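August 14, 2021
Skustix handheld pipeline – chopstick task, pose tracking and segmentation

Re-ran the Srour tracker over the kitchen set with the new config. Feature cap raised from 500 to 3000, keyframe window unchanged. Drift at loop closure is down on the longer clips. The cherry print on the tablecloth gives plenty of corners but they repeat, so I've turned on the ratio check for matches on the table plane.

Segmentation is the weak part. Light chopsticks lying in pairs on beige cloth merge into one mask, while the dark one with the golden tip separates cleanly. Frame 3540 is the reference for both cases. 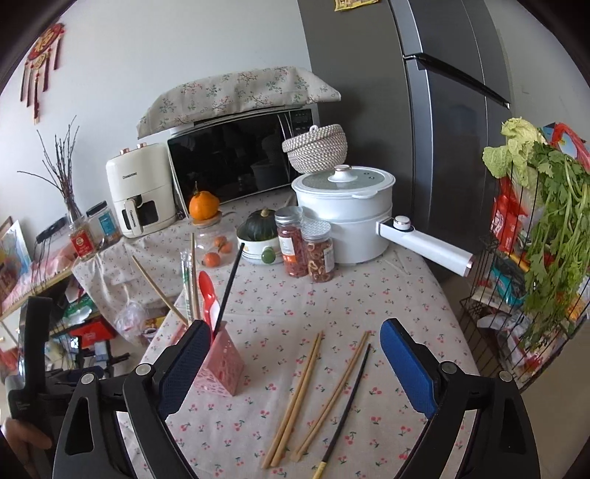 To do
1. Mask out the jaws and blue pads before feature extraction.
2. Split paired masks by fitting two line segments.
3. Check depth on the glass jar and pot lid – expect holes.
4. Rerun clip 248 with the Dakirent grasp planner once 2 is in.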